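Members planning a stay at Lake Badden this July are advised that the Grarham Holiday Park has changed its booking and arrival arrangements. The changes apply to all 53 self-contained cabins and to the powered sites on the eastern shore.

Check-in now opens at 3 pm and the office closes at 7 pm. Guests who expect to arrive later should telephone the office before 5 pm to receive a gate code. The member rate is $99 per night for a standard cabin, with a minimum stay of two nights. Linen is included, but towels are not.
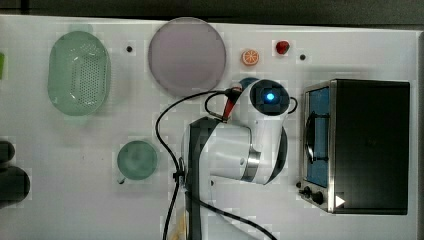 *Colander, plate and toaster oven on a white tabletop.*

Each standard cabin has a small kitchen with a two-burner cooktop, a bar fridge and basic crockery. Guests who require a cot or high chair should request it at the time of booking, as stock is limited. The nearest supermarket is in Bélanger, 19 kilometres to the north, and closes at 6 pm during the winter months.

The Vustura ferry will operate on its winter timetable, with departures from the Badden jetty at 9.15 am and 1.40 pm. The return service leaves the island at 4.30 pm - there is no later crossing. Tickets may be purchased on board by card only.
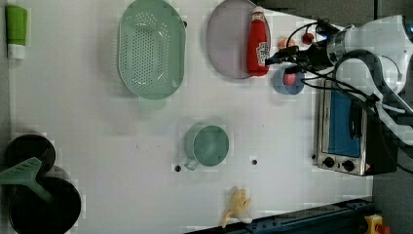
*The green colander and lavender plate, seen from overhead.*

The lakeside walking track has reopened between the jetty and the northern lookout following repairs to the boardwalk. The section beyond the lookout remains closed, and walkers are asked to observe the signs. Dogs are permitted on the track on a lead, but not in the cabins.

Members may cancel without charge up to 14 days before arrival.
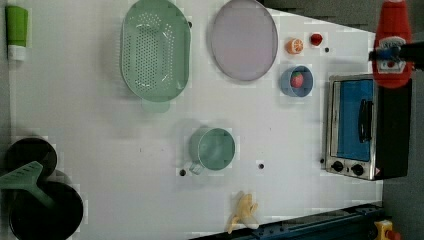 After that time, the first night's tariff will be retained. Changes of date are accepted once per booking, subject to vacancies.

Bookings are handled by Sylvie MacPherson in the member travel office on extension 2243. Questions about group stays should be directed to Kirsten Petrenko, who will also take names for the spring coach tour.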